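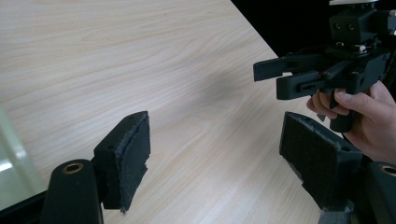 Hoy vengo a hablaros de líquenes. Sí, esas manchas grises y naranjas que lleváis toda la vida pisando en los muros y los tejados. Abro hilo y prometo que os van a gustar (a mí me tienen loca desde el otoño).

Primero lo básico: un liquen no es una planta. Es un hongo que vive con un alga o con una cianobacteria, y a veces con las dos. El hongo pone la casa, el alga hace la fotosíntesis y entre todos sale una cosa que no se parece a ninguno por separado. ¡Me parece una maravilla!

Mucha gente los confunde con musgo. El musgo sí es planta, tiene hojitas diminutas y suele ser verde y blandito. El liquen puede ser una costra, una hojita arrugada o una barba que cuelga de una rama.

De hecho así se empieza a clasificarlos a ojo: crustáceos los que van pegados como pintura, foliáceos los que tienen lóbulos que casi podrías levantar con la uña (no lo hagáis, porfa) y fruticulosos los que parecen arbustos en miniatura.

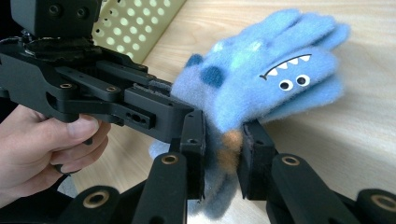

Hilo completo · 4 min de lectura

Sigo. El primero que os vais a encontrar seguro es Xanthoria parietina, amarillo anaranjado, precioso. Le encantan los sitios con mucho nitrógeno, así que sale en los tejados donde se posan los pájaros y en los troncos de las zonas agrícolas. En sombra se vuelve más verdoso y despista bastante.

Mirad los platillos naranjas del centro. Son apotecios, la parte con la que se reproduce el hongo. Con una lupa de diez aumentos parecen tartaletas, de verdad. La lupa es el único gasto de esta afición y cabe en un bolsillo.

Truco que me enseñó Iwona Szewczyk en un paseo por el cementerio viejo de Lisdale: mojar un poquito con un pulverizador. Muchos líquenes grises se ponen verdes en segundos, porque la capa de encima se vuelve más transparente y asoma el alga. Grité. Había gente delante.

Y ya que sale el tema, los cementerios son el mejor sitio para empezar. Las lápidas llevan fecha, así que sabes el tiempo máximo que ha podido estar creciendo ahí cada mancha. Encontramos una roseta gris enorme sobre una lápida de hace 86 años y nos quedamos mirándola un buen rato, cambiando de ángulo para ver los bordes.

Van lentísimos, eso sí. Muchos de los crustáceos no llegan al milímetro o dos por año. Cuando alguien "limpia" un muro con agua a presión se lleva por delante décadas de trabajo, y a mí me duele físicamente.

Fijaos también en la piedra. En caliza salen unas especies y en granito otras, y una misma tapia con mortero entre los bloques puede tener los dos grupos mezclados. En la que hay detrás de la panadería Tostent las juntas están todas punteadas de naranja y los bloques casi no tienen nada de ese color.

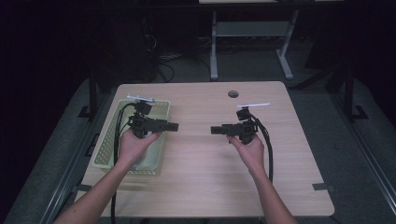
En los árboles pasa lo mismo con la corteza. El fresno la tiene menos ácida que el pino o el abedul y la compañía cambia por completo. Yo tengo un fresno favorito camino del trabajo y llego tarde por su culpa.

Lo de que indican aire limpio es verdad a medias. Hay especies muy sensibles al dióxido de azufre, sobre todo las de barba, y hay otras que aguantan lo que les eches. Ver un liquen sin más no dice gran cosa - hay que saber cuál es.

Identificar hasta especie es difícil, os aviso. Benedetta Bortolotti lleva media vida con esto y sigue dejando muestras como "Lecanora, ya veremos". Así que cero agobios si os quedáis en el género o en "la gris con puntitos".

Mi cuaderno, por si a alguien le sirve: sitio, superficie (tronco, piedra, madera), orientación, color en seco y color mojado. Llevo anotadas unas 100 manchas y la mitad siguen con interrogación.

En invierno se ven mejor que nunca, con los árboles pelados y la luz baja. Después de llover es el momento. Salid aunque sea a la vuelta de la esquina, con el tronco de delante de casa tenéis para una tarde.

En marzo repetimos paseo por Lisdale, también con Grażyna Żak, que sabe muchísimo de los que crecen sobre madera muerta. Pondré la hora por aquí cuando la tengamos. Traed botas, que la parte de abajo se encharca.

Y si encontráis una barba colgando de una rama, ¡foto y me etiquetáis, por favor!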